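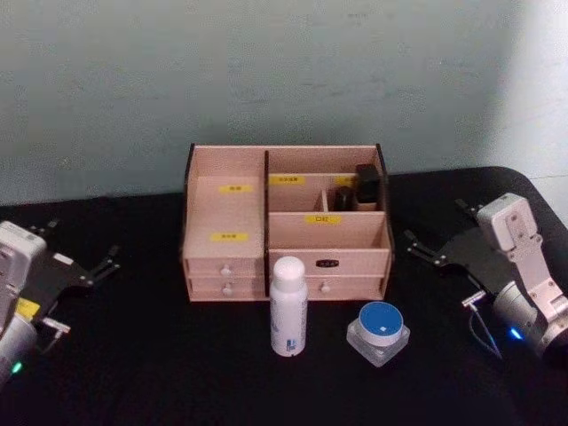
Section 6: Getting Your Ovell Trail Navigator Ready for a Day Hike

Welcome back! If you have worked your way through the first five sections, your Ovell is charged, the strap is on, and you have probably already walked up and down your own street with it a few times (we all do). Now we get to the good part, which is taking it out to the woods. Set aside a half hour the evening before your hike, put the kettle on, and go through these steps at your own pace. You will only need to do the first part once for each park you visit.

Before you begin

You will need the Ovell itself, the short charging cable, a phone or computer with the Numisik trail library installed, and a decent internet connection at home. Please don't leave this for the parking lot at the trailhead. Plenty of state parks have little or no signal once you drop down into the valley, and a map file that takes a few minutes in your kitchen can take the whole morning out there.

Loading a park map

1. Switch on the Ovell by holding the side button until you feel it buzz once. Let go right away, as a second buzz means you have started a reset (see the note below if that happens).

2. Open the Numisik library and choose Parks, then Find a Park. Type in the name of the park or the nearest town. Spelling counts here, and so do hyphens.

3. Tap the park you want and look at the map size. The Ovell holds up to 39 parks of ordinary size. Very large parks are split into pieces, and you can load only the piece you plan to walk in.

4. Tap Send to Ovell and keep the two devices close together until the bar fills. Feel free to wander off and make your sandwiches, so long as you leave both of them on the same table.

5. When you hear the chime, press the side button once. The park name should show at the top of the screen. If it shows a row of dashes, send the map again.

Note: If you have started a reset by mistake, just wait. The screen will ask whether you want to go on, and if you leave it alone it will give up and take you back to the home screen with all your maps still in place.

Choosing your route

Our sample walk for this section is the Figueiredo Loop, which comes loaded on every Ovell so that you have something to practice with. It follows a creek upstream past two small falls, crosses a footbridge, and comes back along the ridge. It is a lovely walk in July, when the upper woods stay cool well into the afternoon.

6. From the home screen, press the down arrow until you reach Routes, then press the center button.

7. Pick Figueiredo Loop. You will see the total climb, which is 651 feet, and the expected walking time for an average hiker.

8. Press Pace and choose Easy, Steady or Brisk. Be kind to yourself with this one! Easy allows for snack stops, photographs, and standing at the overlook for as long as you please. You can change your pace partway through the walk and the Ovell will work out your finish time again.

9. Set a turnaround time. This is the hour at which the Ovell will buzz and suggest that you head back, wherever you happen to be. For an afternoon hike, choose a time that leaves you plenty of daylight for the return.

10. Press Save. The route is now ready and will open by itself when you arrive at the trailhead.

Caution: The turnaround buzz is only a reminder. It doesn't know about thunderstorms, sore knees, wet rocks or a tired eight-year-old. If conditions on the trail look wrong to you, turn back and leave the falls for another day.

Setting the screen for the woods

Deep shade and bright clearings are hard on any screen, and we get more letters about this than about anything else. Detlef Ruppert, who tested our early models on more muddy trails than he cares to remember, likes to set his brightness to 51 and leave it there all day. That is a fine place to start.

11. Open Settings, then Screen, and use the up and down arrows to change the brightness. A higher number is easier to read in the open, though it does use up the battery faster.

12. Turn on Glove Mode if the morning is chilly. The buttons will then wait for a firmer press, so your sleeve won't change the route on you.

13. Clip the Flonolum cover over the screen with the hinge toward the strap. You should be able to flip it open with one thumb. If it feels stiff, it is probably on upside down – take it off and turn it around.

Caution: Do not rinse the Ovell in a stream with the charging flap open. Rain is no trouble at all with the flap closed, and a damp cloth will take care of the mud once you are home.

At the trailhead

14. Stand in an open spot away from the trees and switch on. Finding your position usually takes about a minute, and a bit longer on your first visit to a new park.

15. Check that the arrow points up the trail as you face it. If it swings around, walk a few steps and it will settle.

16. Pick up a paper map from the board or the park office if they have them, and tuck it in your pack. Batteries run down, and a paper map weighs next to nothing.

17. Press Start and off you go. To record your walk so that you can look at it later, turn to Section 7.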